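**Mar 31, 2019** – Howlader, the maker of construction sets, has confirmed that its Killanitz harbor crane has passed the first stage of the company's public design program and will move to internal review in April. The model was put forward through the Zendudow platform, where members of the public may submit original designs and register their support for the work of others.

Under the rules of the program, a submission must collect 800 registered supporters before it can be considered for production. The harbor crane reached that number in 41 days. Designs that do not reach the required number within the allotted period are withdrawn from the listing, although their designers may submit a revised version at a later date.

The model represents a dockside crane of the type once common in river ports. The submitted design includes a turning cab, a working hook and winch, and a short section of quay with rails on which the crane can be moved by hand. A small cargo barge is included as a separate build. The designer's notes state that the boom can be raised and lowered by means of a crank at the rear of the cab, and that no motor is needed for any of the functions shown.

Howlader stated that the review will examine the strength of the finished model, the cost of the parts, and the clarity of the building steps. The company may ask for changes at this stage. In earlier rounds, approved designs were in several cases reduced in size or supplied in different colors before release. Supporters should therefore expect that a retail version, if one is approved, may differ from the pictures now displayed on the Zendudow platform.

No price has been set. The company also declined to give a release date, noting that a place in the review does not amount to a commitment to produce the set. A decision will be published on the platform once the review has been completed, and registered supporters will be notified by email.

The crane is one of 5 designs admitted to the current round. The others are a lighthouse with a lift-off roof, a narrow-gauge railroad station, a traveling puppet theater, and a mountain observatory. Howlader has indicated that no more than 2 of these will be selected. All of the designs in the round will be judged on the same terms, and the number of supporters gained beyond the required level will not be taken into account.

Members of the public will be able to view the prototype of the harbor crane at the Grelberg Toy and Model Fair, which opens in April. The prototype will be shown in a closed case at the Howlader stand, together with printed sheets explaining the crank and winch. Building tables for younger visitors will be provided in the adjoining hall, where standard bricks from the company's existing range will be available. Children must be accompanied by an adult at all times.

Visitors are advised that the prototype is not for sale and that advance orders will not be accepted at the fair. Questions about the review should be sent through the contact form on the Zendudow platform – staff at the stand will not be able to comment on individual submissions.

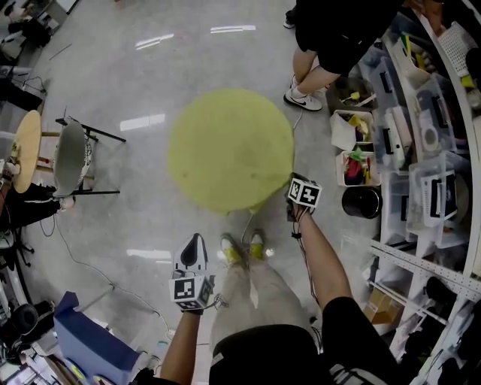
**Toys & Games | Fairs and Releases**

Designers who wish to enter a later round may submit their work at any time. Each submission must include at least one picture of the complete model, a parts list, and a written statement that the design is the entrant's own. Models based on films, television programs, or other licensed subjects are not accepted without the written consent of the rights holder. Digital models are accepted on the same basis as physical ones, provided that every part used is in current production.

Entrants under the age of 18 may take part with the permission of a parent or guardian, who must also hold the account through which the design is submitted. Full conditions, including the terms under which a designer is paid if a set goes on sale, are available on the Zendudow platform. Entrants are asked to read them before registering a design, as submissions cannot be edited while support is being collected.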